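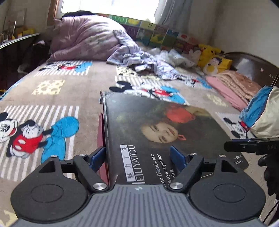 Chapter 7
Titles in Other Alphabets

What you'll need for this chapter
Your notes on title pages from Chapter 2
A pencil and a stack of scrap catalogue slips
Any book, packet or leaflet in a script you can't read

Starting with a muddle

My first proper job was in the back room of the Plesley branch library, and on my second morning I was handed a box of donated books in Russian, Thai and Chinese and told to "get them on the system". I could read none of the three. I did what I suspect a lot of people do, which was to look for any scrap of Latin lettering on each book, type that in as the title and hope. By lunchtime I had catalogued two different novels under the name of the same printing works. One Thai cookery book went in under its price.

All of it had to be undone later (by me, in February, in a room with no heating), and I've been fond of this subject ever since. It's a good one! You don't need to speak a dozen languages to do it well. You need to know what sort of writing you're looking at, which system is used to turn it into Latin letters, and when to stop guessing and ask someone.

By the time you finish the chapter you should be able to tell translation from romanisation, pick a title out of the other writing on a cover, and fill in a slip that a reader of the language could use without wincing.

7.1 Two jobs that get mixed up

Let's get the words straight first. Translating a title means giving its meaning in another language. Romanising it means writing it out in Latin letters so that somebody can say it, sort it and search for it. The Russian word for "peace" romanises as mir, and it translates as "peace". It also translates as "world", and there you have the trouble with relying on translations in a catalogue: two careful people can pick two different English words, and both be right, and then the reader finds only half the books.

Romanisation is steadier. If everyone follows the same table, everyone gets the same string of letters. The table may look fussy, and the result may look odd to an English eye, but it will be the same odd every time.

You may also meet the word transliteration. Strictly, that's swapping letter for letter between two alphabets, so it suits Russian or Greek very nicely. It doesn't really suit Chinese, where the characters aren't letters at all and what we write down is the sound. I'll say romanisation throughout and save us both the bother.

7.2 Chinese and the missing spaces

The usual system for Mandarin is called pinyin. It has been the standard in mainland China since the 1950s and most libraries now use it, though older records may be in Wade-Giles, where Beijing turns up as Pei-ching. If your catalogue goes back far enough you'll have both, and you'll need to check under both.

Pinyin is friendly enough once you know that q sounds something like "ch" and x something like "sh". Spacing is where beginners come unstuck. Chinese is written without gaps between words, so whoever romanises it has to decide where the gaps go. Publishers and designers often don't bother. The cover at the head of this chapter has 魅力丫头 on a white label and MEILIYATOU in capitals beside it, all in one run. Now, that's four characters, one syllable each: mei, li, ya, tou. The first pair make a word meaning charm, and the second pair make an informal word for a girl. So on the slip I'd write it like this:

Meili yatou

Two words, one capital at the start, no tone marks unless your house rules ask for them. For the translated title, if you have a line for one, "Charming girl" would do me.

Copy the run-together version as well. Somebody may type exactly what they saw on the cover, and they deserve to find the book. It goes in the "other forms" line, which we met in Chapter 2 and which most trainees leave blank.

One warning. Big writing on a cover may be the title, but it may just as easily be a series name, a magazine name or a slogan. Don't settle it from the cover alone. Go to the title page, then the page with the publication details, and only write your title down when you've compared them. If the title page is missing, say so in your note and say where you took the wording from.

7.3 Whose table?

There's rarely just one system for a script. Russian has several, and the same surname can end in -sky, -skii or -skij depending on who did the work. None of these is wrong. Mixing them in one catalogue is.

My advice is dull: find out what your library uses, print it, and keep it by the keyboard. The practice records in this book come from the Wolitz set, a teaching catalogue of 70 short entries printed at the back, and every one of them names its table in the note line. Please get into the habit of doing the same. It takes a few seconds, and the person who inherits your records will bless you for it.

Try it yourself

1. Take the foreign packet or leaflet you brought along. Copy out every separate piece of writing on the front, one per slip, and mark which you think is the name of the thing.

2. Without looking anything up, write down what made you choose it. Size? Position? A bit of Latin lettering?

3. Turn to the Wolitz set and look at entries 2 and 30. One has been romanised and one translated. Decide which is which, then rewrite the translated one so that it has a proper "other forms" line.

4. Put spaces into these pinyin titles, using a dictionary: HONGCHA, XIAOXUESHENG, BEIJINGDITU. Keep your answers, as we'll want them again in 7.4 when we come to sorting.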